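4.2 Comparing controllers on the cylinder task

We compared two controllers, Skuvel and Moussa, on the same simulated arm. Both drive a two-finger gripper over a shared tray, and both get the same time budget. The translucent cylinders were the part we were most excited about — see-through walls are hard on any camera-based controller, and we wanted to know how soon each would lose its target.
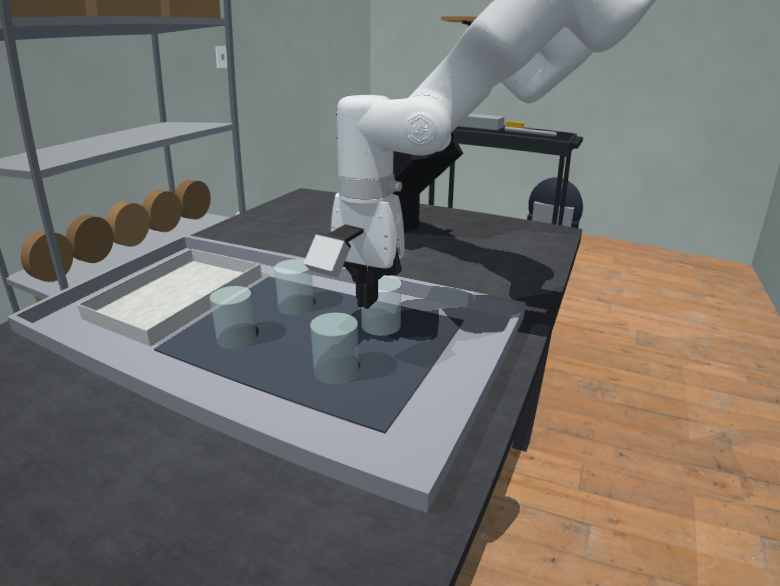
Figure 3. Simulated work cell with arm, gripper and translucent cylinders on the dark mat.

Each controller ran 3,591 episodes in the Clanduvness simulator. Skuvel plans a full path before moving, while Moussa corrects its path 16 times a second. We gave both the same start poses, the same lighting and 90 seconds per episode. Moussa was a delight to watch on close approaches, where its small corrections kept the fingers clear of neighboring cylinders. 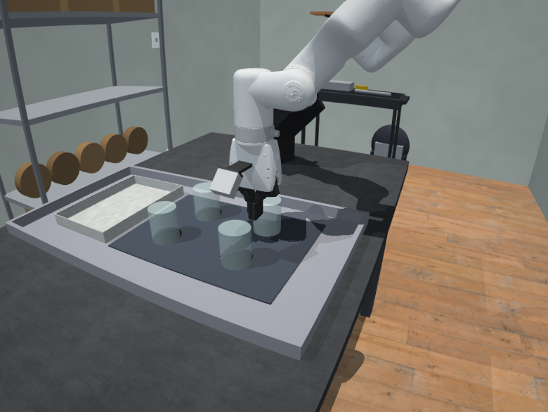 4.3 Effect of camera placement

We then repeated the runs with a wider view of the room. Skuvel hardly changed. Moussa slowed down, and most of its extra time went into the final descent — a lovely clear result, and one that Jarmila Vlček had predicted from the early Plindivbridge runs.

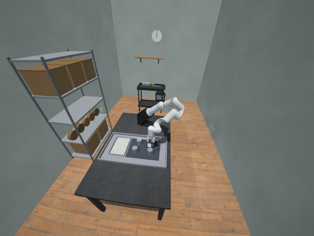
Does a wider view make a wrist camera unnecessary?

Only for coarse moves. Our best grasps with both controllers came from runs that used the two views together, and we kept that setup for the tests in Section 5.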